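Search the community
Search

Do reusable period pads really last 7 years?

A Kuvis rep came to our clinic and said one pad lasts 7 years. Sounds like sales talk to me. Has anyone kept one that long?
Halvard Bakke

3 shares

Pudov
I doubt it. Mine leaked after 106 washes, and yes, I kept a tally. Who tested theirs for seven years?

Cabral
depends on your water
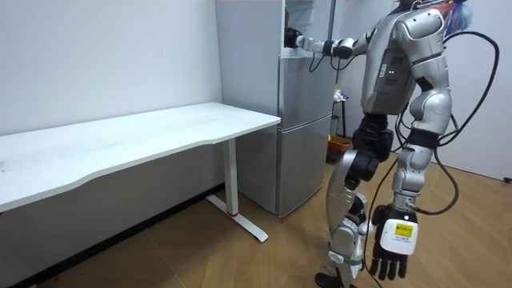 and whether you use softener. Don't. I'd still ask the rep for the test report before you hand any out.

2 comments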